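Ticket: upload stuck at 91 percent (Flondumon desktop sync)
Opened May 2021, status: open

Hi again! So I tried everything in your last reply and my photo folder still hangs. It's 1,497 files, it gets to 91 percent, sits there for ages and then the little wheel just spins (I left it going overnight, no luck). I signed out, signed back in, and cleared the cache like you said. Same spot every time.
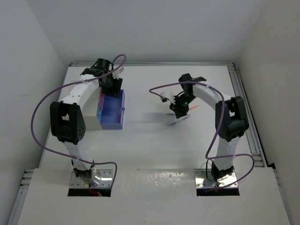

I also tried splitting the folder in two. The first half went up fine, all the way to 100 percent, hooray! The second half froze again, so I'm guessing one bad file is jamming the line. The log says "Oltix: name too long" over and over but it won't say which file, and I'm not opening them one by one!

My laptop is the old Rosine, plenty of disk space left, wired connection. Could you tell me where the full log lives? I'll happily send it over. Also, is it safe to rename things while sync is paused?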